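Wenness verschiebt Armkauf und beschafft zunächst Handgreifer

10/10/2022 | Beschaffung, Automatisierung

Der Mediendienstleister Wenness hat die Planung für die Teilautomatisierung seiner Rücknahmestelle überarbeitet. Der Kauf eines stationären Roboterarms, bisher für das laufende Haushaltsjahr vorgesehen, wird auf die zweite Projektphase verlegt. In der ersten Phase werden ausschließlich handgeführte Greifer beschafft, mit denen Beschäftigte die Handhabung von Büchern auf einem normalen Arbeitstisch vormachen und aufzeichnen. Die Entscheidung über den Arm fällt nach Auswertung dieser Aufnahmen.

In der Rücknahmestelle werden zurückgegebene Bücher vereinzelt, gewendet, am Barcode erfasst und in Transportkisten gelegt. Automatisiert werden soll zunächst nur das Vereinzeln und Ablegen. Die Erfassung bleibt beim vorhandenen Lesegerät, das in beiden Phasen weiter genutzt wird und deshalb im Investitionsplan nicht auftaucht.

Freigegeben sind 7 Handgreifer mit Kamera zu einem Gesamtpreis von 2808 Euro netto. Lieferant ist die Firma Stoica, die sich gegen ein Angebot von Brimside durchgesetzt hat. Brimside lag beim Stückpreis niedriger, hatte Ersatzfinger aber nur als komplette Baugruppe mit Halterung angeboten. Nach der Kalkulation von Wenness wäre der Preisvorteil beim zweiten Fingerwechsel aufgebraucht gewesen. Bei Stoica lassen sich die Finger einzeln nachbestellen.

Für Verschleißteile und Aufnahmematerial enthält der Plan eine getrennte Position von 3000 Euro. Sie deckt Ersatzfinger, Speicherkarten, Akkus und einen Bestand gebrauchter Bücher ab, die für die Aufnahmen aus dem Verleih genommen werden. Nicht enthalten sind Personalstunden. Diese werden über die Kostenstelle der Rücknahmestelle gebucht.

»Die Finger sind für uns Verbrauchsmaterial, und so stehen sie auch im Plan«, erklärt Roxana Hodoroagă, bei Wenness für die technische Beschaffung zuständig. »Beim Arm reden wir über Abschreibung, Wartungsvertrag und Stellfläche. Das wollte ich nicht in einer Position haben.«

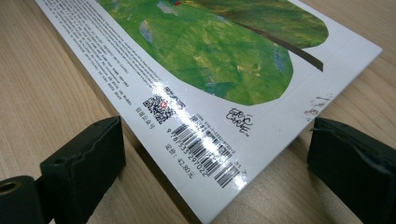 Bilderbuch von Eric Carle zwischen den Fingern des Handgreifers. Die laminierte Rückseite spiegelt im Bereich des Barcodes.

Das Aufnahmeprogramm umfasst 3 Objektklassen: Taschenbücher, fest gebundene Bücher und dünne Bilderbücher mit biegsamem Einband. Die dritte Klasse wurde auf Wunsch der Rücknahmestelle ergänzt. Flach aufliegende, dünne Hefte bieten den Fingern wenig seitliche Anlagefläche, und bei zu hoher Schließkraft kann sich der Umschlag wölben. Die zulässige Schließkraft wird deshalb je Klasse getrennt festgelegt und geht als Mindestanforderung in die spätere Ausschreibung des Arms ein.

Ein weiterer Prüfpunkt ist die Beleuchtung. Hochglänzende Einbände werfen das Deckenlicht zurück, wodurch einzelne Codebereiche im Kamerabild überstrahlt werden können. Wenness lässt beim Integrator Plemach zwei Varianten kalkulieren: diffuse Leuchten über den Arbeitstischen oder einen Polarisationsfilter an der Kamera. Die Leuchten wären eine bauliche Maßnahme und müssten beim Vermieter angemeldet werden. Der Filter könnte aus der Position für Verschleißteile bezahlt werden, verringert jedoch die nutzbare Lichtmenge. Bis zur Entscheidung wird unter der bestehenden Beleuchtung aufgenommen.

Die ursprüngliche Fassung des Investitionsplans vom Juli hatte Arm, Endeffektor und Sicherheitszelle als Paket vorgesehen. Das Paket wurde zurückgezogen, nachdem die Anbieter sehr unterschiedliche Annahmen zum Greifgut getroffen hatten. Ein Teil der Angebote ging von formstabilen Kartons aus, ein anderer von Sauggreifern, für die keine Angaben zu beschädigten oder beklebten Einbänden vorlagen. Ein Preisvergleich war auf dieser Grundlage nicht möglich.

Plemach soll nach Abschluss der Aufnahmen das Lastenheft für die zweite Phase erstellen. Festgelegt sind bisher die Tischhöhe, die Schnittstelle zum Lesegerät und die Forderung, dass Finger ohne Spezialwerkzeug gewechselt werden können. Offen sind Reichweite und Traglast des Arms sowie die Frage, ob eine trennende Schutzeinrichtung erforderlich ist. Mietmodelle werden laut Hodoroagă in der Ausschreibung zugelassen, sofern Wartung und Ersatzteilversorgung gesondert ausgewiesen sind.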